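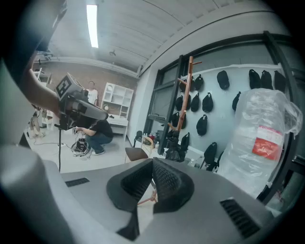 List,

The mesh pads went on the hand-held gripper on Saturday, May 28, 2022. Next on the list is the water bottle, held upright. The old pads from Jakton dropped it in 4 of 30 grasps in April, all at low closing force. Same controller settings this time, so the pads are the only change.

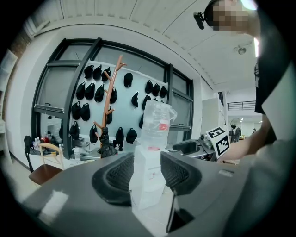

Heather Dalgleish wrote:
> Did the April runs use the wide lens? If so, the marker
> poses near the rim need the new calibration before you
> compare anything.

They did. I will rerun the poses with the new file and post both sets.

Angus McIver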